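7th February

Train was 80 minutes late into Colside and I don't care one bit, because I finally have the cloth for the summer curtains! I've been going on about it since last August, when I saw that bolt of thin white stuff in the window at Nolte and walked past it like a fool. It was gone the next time. So when the Irnance mill shop put up a notice about their end-of-roll sale I set my alarm for a horrible hour, packed two sandwiches and went.

Oh, it was a good place. One long room up a flight of iron stairs, shelves to the ceiling, everything folded and tagged by hand. I had meant to be sensible and look only at whites, but I stroked every wool in the building first. There was a mustard one that I would marry. Then the whites, and there are so many of them! Milky ones, bluish ones, one that looked like the inside of a shell. I held each one up at the window and squinted until the lady at the counter asked if I needed a chair.
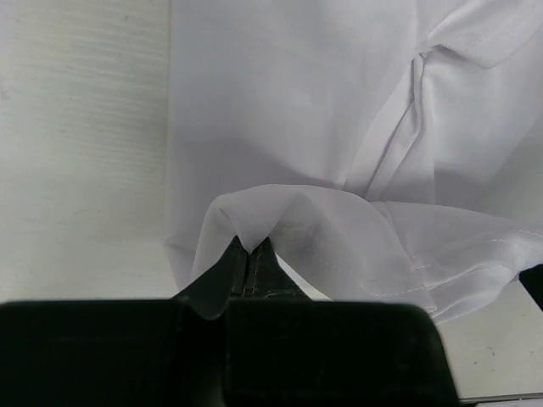
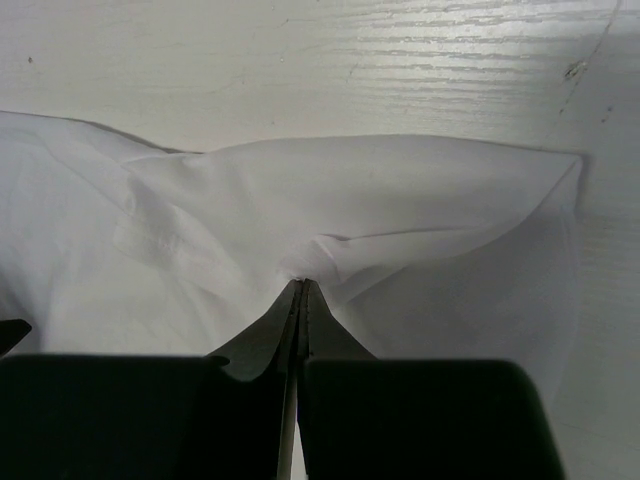
White cloth, all in folds.

I've gone round and round on lining. The bedroom gets the sun straight in the face from very early, and an unlined curtain will glow beautifully and wake me at dawn every day of the summer. But a lining kills the glow! I think I'll leave them bare and hang the old blind behind for the worst mornings. The window measures 143 across (I wrote it on my wrist in pen so I couldn't lose it, and it's still there after a bath), and I want plenty of fullness, so I bought more than double the width plus a bit extra for when I cut the first one wrong. I will cut the first one wrong. I always do.

Must wash it before I touch it with scissors. The kitchen curtains at the old flat went up three inches after their first wash and I lived with ankles showing for years.

Stopped for soup at Zorov on the way back to the station, the beet one, with a heel of black bread, and drew hems on the napkin. Deep ones at the bottom, I think, so they hang with some weight, and a plain narrow channel at the top for the rod. No rings, no tabs. I love how plain they're going to be.

Need: white thread, new machine needles (the fine ones), pins that aren't rusty. The iron is spitting brown again, so vinegar too. I'm going to clear the big table after supper and at least get the measuring tape out, even if I fall asleep on it.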